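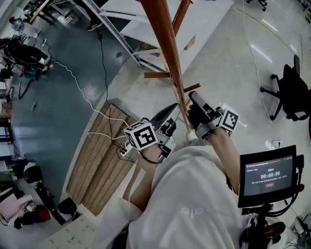 From: Joelle Qudah
To: Thammasiri fan list
Date: Aug 14, 2020
Subject: Re: [thammasiri] The memoir, and do we trust it

Wilma Van Leeuwen wrote:

> I finished the Usa Ruangrit book last night and I have questions.
> First, is it me or does the chapter on leaving the band run four
> pages, when the chapter on her kitchen remodel runs 19? Second, she
> says she wrote "Pestdale" on the tour bus in one sitting. Didn't
> Nantana Khamphan tell that radio host it took them both a whole
> winter and a broken piano? Third, has anybody actually smelled the
> candle? I'm not paying for a candle unsmelled.
>
> Also the photo section is mostly her dog. I like the dog. I'm just
> reporting.
>
> Wilma

Wilma, I can help with two of these and the dog.

I bought the book the morning it came out and read it in the car outside the dentist, then in the dentist's chair until they asked me to stop. So, with a numb lip and full authority:

The kitchen chapter is the best thing in it. I went in ready to skip it and ended up caring deeply about grout. She fires one contractor, rehires him, and then goes to his daughter's wedding, and she's funnier about that man than she is about any musician she ever worked with. The band chapter reads like a lawyer sat beside her with a hand over the keyboard. "We had grown in different directions" is a sentence I have personally used about a hairdresser.

On "Pestdale," you're remembering right, sort of. The radio interview was in March, the long one where Nantana kept eating something crunchy. She said the winter and the piano, yes, but she was talking about the album version. There's a demo that went out to the old fan club on cassette, and that one has only Usa on it, one verse, no bridge, and a bus-like noise behind her the whole way through. I had always assumed the noise was my tape deck. So they may both be telling the truth, which I resent, having taken sides years ago.

What I don't buy is page 50, where she says she never read a review. She quotes one from memory on page 52! With the punctuation!

The candle. It's called Wosow, it comes in a jar the color of weak tea, and my sister-in-law has one in her downstairs bathroom. I'd say fig, then pepper, then a new shower curtain. It isn't bad. It gives you a headache at the same speed as any other candle at that price. If you want to smell one before spending, the gift shop at the Nirkach theater had testers out when I went by, next to the tote bags. Don't buy the tote bag. The strap is decorative.

Since you didn't ask about the movie, I'll tell you about the movie. Vichien Thaweesak is directing, she plays a judge, and the trailer gives her three lines and a long look out of a window. I've watched it more than I'd like to say. There's a shot of her taking off her reading glasses that I think is the whole performance, and I'll be there opening weekend with my own snacks in my coat. Last time he cast a singer he had her play a nun with no dialogue, so three lines is a promotion.

List business, while I have you all. The archive is now up to 1,669 messages, and by my search 1,467 of them have "Re:" in the subject line, so we aren't great at starting things but we do keep them going. The old posts from before the move are still missing their attachments. If you have set lists saved from the Nirkach shows, please send them to me directly and not to everyone. We don't need another week like the week of the parking map.

And whoever borrowed my copy of the second album at the last meetup, the one with the cracked case and my name in it, I'm not mad. I'd like it back before the movie opens. The case can stay with you.

The dog is named Biscuit and is mentioned in the acknowledgments ahead of both managers and Nantana. Make of that what you like, Wilma. I've been making things of it all week.

Joelle

P.S. The audiobook is read by Usa herself and she does the contractor's voice. I'd pay for that chapter alone, but they won't sell it that way, I asked.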